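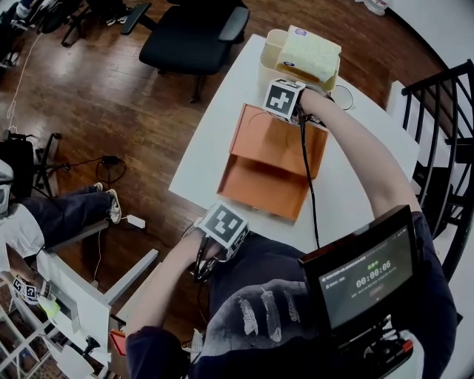
Keep the Good Box

My aunt Londoño, who was known to the whole family by her last name, kept boxes. She kept shoe boxes and candy boxes and the long flat ones that dress shirts used to come in, and she kept them inside one another, the way some people keep mixing bowls, on top of a wardrobe in a back bedroom where the ceiling sloped. When she moved to the smaller place in Ludstead, I was the nephew with the station wagon, and so I was the one who got to carry them down the stairs. I complained the whole way. I was young and I thought a person should own things, and that a box was only what a thing came in.

I would like to take that back, in public and at some length.

What changed my mind was working for a while in shared rooms. I don't mean offices with doors, I mean those big open places where a few people have a few tables among them and everybody's stuff is slowly moving toward everybody else's stuff. If you have worked in one, you know the feeling of coming back from lunch to find your scissors gone on a journey. And I have come to believe, pretty firmly, that the most useful object in a room like that is a plain box with a lid on it, set down where people can reach it. I would put it ahead of the label maker and the rolling cart, and well ahead of the wall of little drawers, which I have installed twice in my life and regretted both times.

An orange cardboard box open in the middle of a white table is a cheerful thing to me. You can find it from across the room. You can look into it without picking it up, and if it's shallow, so much the better, as a shallow box can't bury anything. I feel strongly about shallow. A deep box is a place where things go to be forgotten, with the tape at the bottom and the receipts over it and somebody's glove on top. A shallow one shows you all its business the moment you flip up the lid. And if it has a bit of a shine to it, a little copper in the orange, and a scratch on the inside of the lid, well, that's a box I would have a hard time putting in the recycling.

I do understand the other side of this. My good friend Skoko (a nickname, and the only name I've used for her since college) lives in a very clear apartment, and she says that keeping a box is just putting off a decision. You should break it flat the day it arrives, she says, or you will die under a heap of them. She has a point. I have been in garages where the boxes had won. The year I cleared out my own hall closet I took 16 of them to the curb, and I couldn't have told you what I'd been saving a single one of them for. One had held a blender that I gave away in 2000.

So let me be more careful. I'm not arguing for boxes in general. I'm arguing for the good box, meaning the one you like, which has a lid that opens easily and sides that hold their shape. You know it when you have it in your hands. You get one like that every couple of years if you're lucky, and when you do, it should be given a job by the end of the day. That's my whole rule, and it would have saved me the closet. A box with a job is a piece of furniture. A box without one is trash that you have feelings about.

The job can be small. Mine at home holds the things that belong to the mail: stamps, a letter opener, the good pen, the bad pen. My neighbor's holds birthday candles and the matches to light them. At the community workshop in Poltholm, where I teach a bookbinding class on and off, we have one for bone folders and one for needles stuck in a bit of felt, and the needle one has the word NEEDLES on it in letters you could read from the parking lot, after an incident.

And the same goes for a sponge, if you'll follow me down this side road. A sponge left out on a table makes the whole table look like a sink. Set the same sponge in a plain cream-colored plastic container, pale yellow on cream, with its little purple-and-white labels on it, and it looks as if it has been invited. I can't fully explain this. I only know that I'll put up with nearly any mess on a work table as long as the pieces of it seem to be sitting in something.

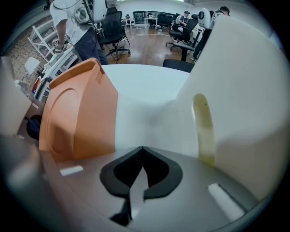

Tables are the other half of the question, and I have opinions on those too, having moved a lot of them. A rectangular table gets divided up. Within a week there is your end and my end, and a sort of border country in the middle where the stapler lives. I don't say that is bad, and for work with a lot of parts I'd pick the long table every time, for the plain reason that you can push things up to the far end and still have somewhere to put your elbows. A round white top is a different animal. It has no far end. You put something down on it and it's in front of everyone, and that makes people neater, at least in my experience, or else it makes them wander off. Give them a polished wooden floor and black office chairs and they'll do their wandering sitting down, and you get chairs scattered all over the room, each one left more or less where the last conversation ended.

I used to be a man who pushed chairs in. I would go around at the end of the evening and tuck them all under, and I was proud of it, and I am fairly sure I was annoying. These days I leave them a good deal more alone. A room of people working needs some slack in it, and chairs are the right place to keep the slack. They're easy to see and they're hard to lose, and the worst one can do is bark your shin. It's the small things that want walls around them. If the tape and the sponge and the needles are all sitting in something, then the chairs may roam as they please, and I'll walk around them quite happily with my coffee.

I suppose that is what my aunt understood, on her own terms. Her place in Ludstead was not tidy by any standard that would get it into a magazine. There were coats on the chairs and chairs in the hall. But if you asked her for a button, she went to the box, and if you asked for a picture hook, she went to a different box, and she never once in my memory had to say "Now where did I put that." She'd lift the lid and stir with one finger and hand it to you — and then she would close the lid again before she went on talking, which I noticed only much later and have been trying to learn ever since.

I have one of her shirt boxes now. It's gray, with one corner mended in cloth tape, and it's 20 inches on the long side, which turns out to be exactly right for the marbled papers I can't bring myself to cut. Skoko has seen it and has told me what she thinks. She has also, the last time I was over there, asked me whether I had anything about that size going spare, for her sewing patterns, with a lid if possible.

Eliécer Cuervo | Contact | Copyright, all rights reserved | Back to top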